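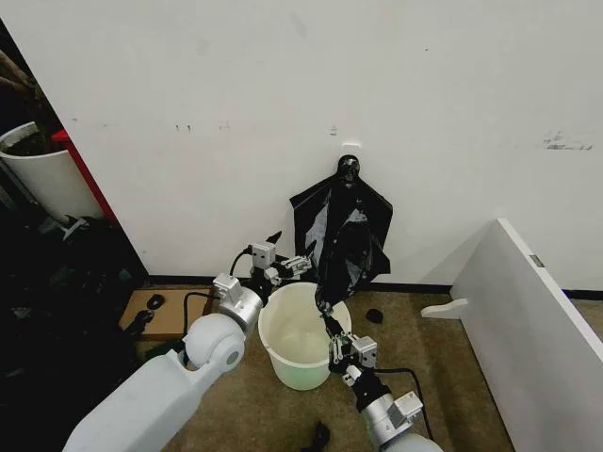
Yvette Carrier wrote in to ask whether any of these household robots can deal with the trash yet, because she would happily give up her dishwasher for one that could. I love this question, and I wish I had a shorter answer for her!

I've had the Trestel two-armed helper on loan for 2 months now, and changing the garbage bag is the chore I kept coming back to. It sounds like nothing. You or I would grab a bag, shake it open and have it in the bucket before the kettle boiled. But a plastic bag has no shape of its own — it slides and folds and clings to itself — and a machine that is perfectly happy with a coffee mug can get terribly muddled by one.

Setup took me most of an afternoon, and I'll admit I called the help line, where a very patient young woman walked me through the arm calibration twice. After that, things went more smoothly than I expected. The Trestel is good at finding the bag and good at taking hold of it. Tugging it toward the bucket, fine. Getting the mouth of the bag open and folded over the rim is where I ended up stepping in, more often than I'd like, and if two layers are stuck together it will fuss with them until you take pity on it.

I should say that I tried the smaller Ovent last October, and it couldn't manage bags at all, so this is real progress. The Trestel also picks up socks nicely and wipes a counter well enough, though it leaves the corners to you. It's slow at everything. I started it on the bags, made a pot of tea and drank the first cup, and it was still at work when I came back.

So, Yvette, keep the dishwasher for now. If you enjoy tinkering and have the floor space, I think you'd have a lovely time with this one, and I'm giving it 3 stars out of 5. I do hope the next version comes with softer fingertips, and a printed manual would be nice too.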